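Rondis desk mat, blue-green, large size
Review by Lizeth Huaranga
Dec 1, 2018

I bought this mat in November for the table where I sort small things: screws, little boxes, tubes, all what comes out of pockets and drawers. Before it I had the Ultura one, which was dark, and I was losing something every evening. On a dark surface a gray washer simply disappears.

The Rondis is pale, between blue and green, and this is the main reason I give it a good note. White boxes are easy to see on it, and small metal parts too. The color is also calm for the eyes when you work long.

It came rolled very tight. The seller, Kováčik, writes that it becomes flat in one night. Mine needed three days, with heavy books on the corners. After this it stayed flat and I had no more trouble with it.

The smell was strong in the beginning. I washed it with warm water and a little soap, and left it near the window. Now I must put my nose on it to notice something.

I was worried about round things, because on my old mat every tube was rolling to the floor. The surface of this one has a bit of grip – not much, but enough for a glue stick that lies on its side.

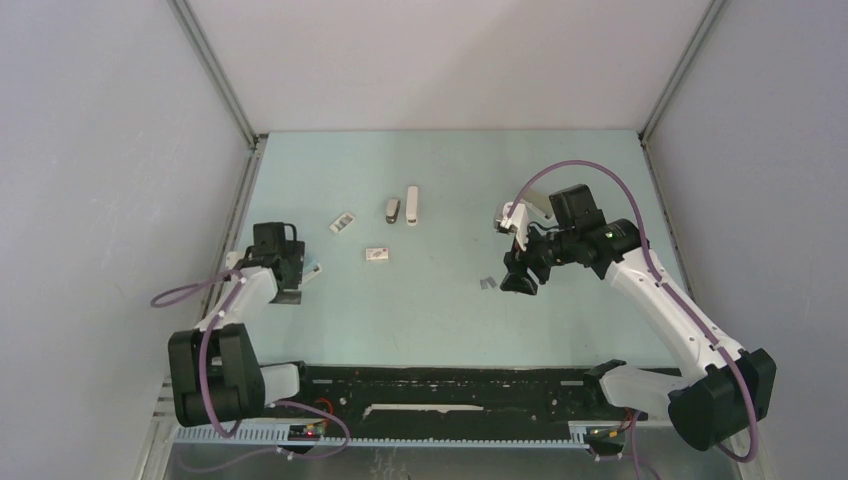
What I like less is the edge. It is cut straight, without any border, and on one corner it was already a little rough when I opened the package. I trimmed it with scissors. For the price I expected better work.

Cleaning is simple. Pencil goes away with a wet cloth, ink from a ballpoint needs alcohol. I would buy it again, but in the smaller size, which is easier to carry to the sink.

My rating: 4 of 5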